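The Long Way Through Breakfast

Feb 9, 2021

I have been thinking a lot lately about mornings, and how for most of my adult life I treated them like a hallway, just something you hurry down to get to the room you want.

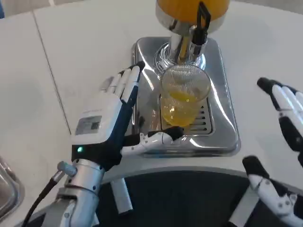 My grandmother would have been horrified. She ran a boarding house in Rosterholm when my mother was small, and breakfast there was an event that took up most of the morning. There were linens. There was a second pot of coffee that everybody knew was coming, so people paced themselves on the first one. I only caught the tail end of those years (the house was sold when I was in fourth grade) but I can still hear the radio in the kitchen and the sound of her sliding the bread drawer shut with her hip.

Anyway, last August I decided to quit eating breakfast standing up. It sounds like such a small thing to write down! I had been eating toast over the sink for so many years that sitting at my own table at seven in the morning felt like being a guest in somebody else's home. The first week I kept popping up to wipe a counter or check the mail that I knew perfectly well hadn't come yet. I gave myself 35 minutes, and I put my phone in the bedroom on top of the dresser, where I couldn't hear it buzz.

My friend Catarina Cordeiro was the one who got me started. She turned 60 that summer and announced that she was done rushing before ten o'clock, and if you know Catarina you know that when she announces something the rest of us end up doing it too. She sent me a long letter — a paper one, with a stamp — full of things she'd been cooking. Soft eggs with dill. Rice porridge with whatever fruit was about to turn. Her notes on marmalade ran onto the back of the envelope, and I have followed them twice now with decent results and one scorched pot.

What I eat hasn't changed all that much, if I'm telling the truth. It's still mostly toast, and an orange when they're good. But I've started reading again, four or five pages at a time, and I finished a whole novel that way before Thanksgiving, the big one about the lighthouse family that Noemi Nguyen-Tran lent me ages ago and had very politely stopped asking about. I wrote her a note to tuck inside it and then forgot to put the note in, so it's still here on the windowsill next to the pepper mill.

Some mornings it all falls apart, of course. The furnace man comes early, or I sleep badly and want to go straight back to the sink and my crumbs. Last week I managed four good breakfasts and felt rich.

I'm going to try Catarina's rice porridge again this weekend, with pears this time, and a bit more salt than she says. If any of you have a good one that can sit on the stove while a person wanders around in her robe, please leave it in the comments. I'd love something with ginger.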